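# Heo tabletop arm: read this before you order or switch on

**Sold and repaired by Mutholm. Page updated 11/07/2018**

I've been selling the Heo for a while now and I still think it's a lovely little arm, but I've got a fault to own up to and I'd like you to hear it from me first. If your arm came from our Caltdale workshop with a serial number between 2 and 368, please keep reading!

The trouble is the brake in the elbow. When power goes off suddenly (a tripped fuse, a foot on the lead) the elbow should lock where it is. On the early arms it can sag first, slowly enough that you might miss it, and then drop the last bit with a bump. We had 37 arms back for one thing or another this spring and 33 of them did it on the test bench. I'd call that all of them, near enough.

It's a nasty one for anybody doing pick and place work, as the gripper spends half its day low down over trays and bowls. A finger under there at the wrong moment will get pinched. My own thumb can vouch for that.

**What to do**

- Don't reach under the arm while it's powered, even if it's paused.
- Park it upright before you pull the plug.
- Keep cups and anything breakable out of the elbow's path.
- Send us your serial number and we'll post the new brake spring free.

The spring is made for us by Oltance and takes more than 2 minutes to fit, whatever the leaflet says – allow yourself an hour and a cup of tea. You'll need the small hex key from the box. If you'd sooner not open the elbow up, send the whole arm back and I'll do it (carriage paid both ways).

Low work over the tray and the purple bowl:
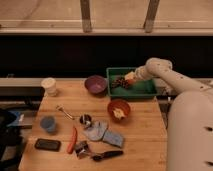
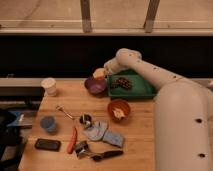 Arms numbered 369 and up have the new spring already, so there's nothing to fit, though I'd still park them upright out of habit. The price hasn't changed and neither has the guarantee. Orders placed in July go out with a printed copy of the safety notes, and if yours turns up without one, drop me a line and I'll send it on.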